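Chapter 4. Can It Do the Chores Yet?
Kavitha Ramasamy, August

When I was small, my aunt kept her buttons in jam jars, and sorting them was my job on rainy afternoons. I think of those jars whenever a student asks me — and someone does every year — when a machine will finally tidy the kitchen drawer. Machines have welded and painted for years, but a drawer is a harder place to work.

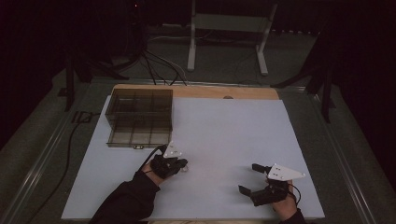 Sorting small things is where this chapter begins, and we'll stay with it for 30 pages or so of patient looking. Take a divided organizer box, smoky brown and open at the top, with a person working beside it using a gripper in each hand. Before you read on, try the same job at home with kitchen tongs and 20 buttons, and write down where you got stuck.

© Neltow Press. Back to top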